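Open day at the Sutherland paper mill
Visit report, 04/10/2024

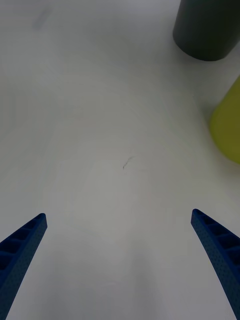 Getting there
The mill is a 90 minute drive from Wesia, the last part on a narrow road. Parking was in the field behind the office. I went with Siiri Tamošiūnaitė, who makes her own notebooks and had a long list of questions.

The tour
Agnes MacLeish took our group through the pulping room first. It is loud in there, and ear plugs are handed out at the door. Most of the sheet made here is cotton rag, sold in packs of 100 and 200. The drying loft was the best part -- warm, quiet, with a smell like clean laundry. Struan Pringle let people try the hand mold. My sheet came out thick on one side.

Shop and food
Seconds are sold by weight. I bought a pack of the heavy cream stock. The soup ran out before one, so eat early or bring a sandwich.

The next open day is in March. Book by phone and ask for the morning tour -- the afternoon one skips the loft.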